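# How We Get a Robot Table Ready in the Morning

Hello, young readers of Gilledbridge! In this part I want to tell you how people take care of a robot table. It has two arms, and it practices kitchen work.

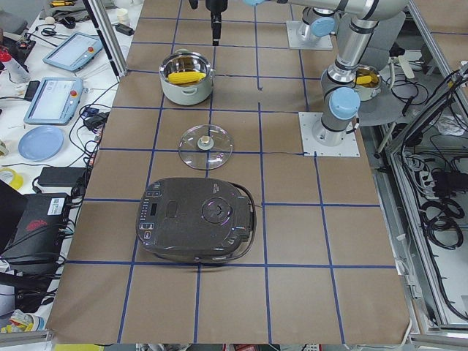

Every robot needs some help before it can start the day. You brush your teeth and pack your bag. The robot cannot do such things alone, so a person does them for it. The whole check takes 6 minutes if all is well.

**First, the paper.** The table is covered with brown paper, and blue tape makes squares on it. The squares are like the ones on a map. If I say to my colleague "put the lid one square closer to you", she knows where it goes. When the paper gets a tear, we take it off and lay a new piece. Then we must put all the tape again, very straight. This is slow work and my knees do not like it.

**Second, the feet of the arms.** Each arm stands on a square plate, and the plate is bolted to the table. We try every bolt with a wrench. Imagine you draw a picture while somebody pushes your chair. Your line will go wrong! An arm with a loose foot has the same problem.

**Third, the fingers.** One arm has a black gripper, and this is its hand. It has fingers which open and close. We wipe them with a soft cloth, because corn can leave them sticky. Then we close them slowly and look if they meet well.

**Fourth, the cables.** A robot has many cables, more than your television and your computer together. They bring power and messages. We look for a cable that is bent too hard or pinched. In January we found one bad plug after a long search, and it was number 116 on our list.

**Last, the red button.** On each control tablet there is a red button for emergency. Push it, and the arms must stop. We test it every morning, also when we are in a hurry.

After this we put the pot, the glass lid and the rice cooker on their squares. Everybody steps back from the table, and the first practice of the day can begin.

*Word to learn:* a **gripper** is the hand of a robot.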